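The Slow Return of the Sour Rye Loaf

For most of the past century, the bakeries of Kistdale sold a dark, sour rye that residents ate with butter, smoked fish or a thick slice of onion. By the time the last of the old ovens closed, the loaf had all but vanished from local tables. It is now being baked again, and the people responsible have taken considerable care to get it right.

The revival began at Plumen, a bakery and teaching kitchen on the north side of town. Its head baker, Svenja Mühlbauer, had inherited a handwritten notebook from a former employer. The notebook listed flours and weights but gave almost no instructions.

“It said ‘mix, wait, bake,’” Mühlbauer recalled. “The waiting was the part we had to work out for ourselves.”

Her first attempts were dense and gummy at the center. Rye flour contains little of the stretchy gluten that holds a wheat loaf together, and it depends on the acidity of the starter to set a proper crumb. Mühlbauer lengthened the fermentation in stages and settled on 19 hours for the starter. The finished dough, which has the texture of wet clay, is pressed into tins with damp hands and left to rise until small cracks show across the top.

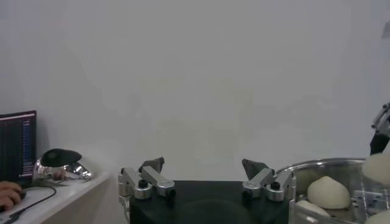

The bread is not sold on the day it is baked. Loaves are wrapped in linen and rested for a further 30 hours, during which the crumb firms and the flavor becomes rounder. Customers accustomed to warm bread were at first reluctant to accept this. Catrin Ruddock, who manages the shop counter, began offering slices from a fresh loaf and a rested one side by side, and complaints soon stopped.

Flour proved to be the greater difficulty. Commercial rye was milled too finely for the old method, and it soured quickly without developing much taste. The bakery now buys from Arlo Ostrowski, a grower who planted 14 acres of a tall winter rye and grinds it coarsely to order. His harvest was brought in late this September after a wet summer, and the new flour takes up noticeably less water than last year's. Mühlbauer has adjusted her recipe accordingly.

Interest has spread to restaurants. At Ornatier, chef Lucinda Lyons serves the rye toasted under pickled herring, and uses the ends in a sweet bread soup with dried apples – a dish she remembers from childhood. She advises home cooks to slice the loaf thinly and to keep it cut side down on a board, never in the refrigerator.

Plumen's next evening class on rye baking takes place on November 8, 2023. Participants are asked to bring a lidded jar for their portion of starter.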